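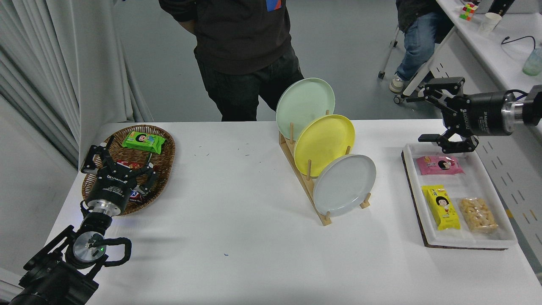 A brown oval wicker basket with snacks in it

By Shuzhen Du
2022-05-01

Wicker is a way of making baskets, furniture and other goods by weaving flexible plant material around a stiffer set of supports. The word refers to the method; the material may be willow, rattan, reed or bamboo. Paper cord and plastic strands are also used.

Materials
Willow is common in cooler regions. The shoots, called rods, are cut in winter while the leaves are down. Brown willow is dried with the bark on, buff willow is boiled before peeling, and white willow is peeled after standing in water until spring. Rattan is a climbing palm from the tropics. Its outer skin is split off for chair seats – this is sold as cane – and the core is cut into round or flat reed.

Construction
A round or oval basket usually begins with a base of crossed sticks. Upright stakes are pushed in beside them and bent upward, and thinner weavers are passed in front of and behind the stakes. In randing, a single weaver is used. Pairing uses 2 weavers that cross between stakes, and waling uses three or more. The stake ends are then folded down to form the border.

Trade in Plellitz
The town of Plellitz was a center of willow work. A parish count listed 573 residents, of whom 41 gave basketmaking as their trade. Most grew their own rods in wet ground along the Latitz, and new beds were planted in March. Yuxi Xiong's history of the town describes bread baskets, eel traps and cradles. The Zou workshop, the last to close, left an order book with 1075 entries.

Care
Wicker kept in very dry rooms can become brittle. Dust is removed with a soft brush, and unvarnished pieces may be wiped with a damp cloth.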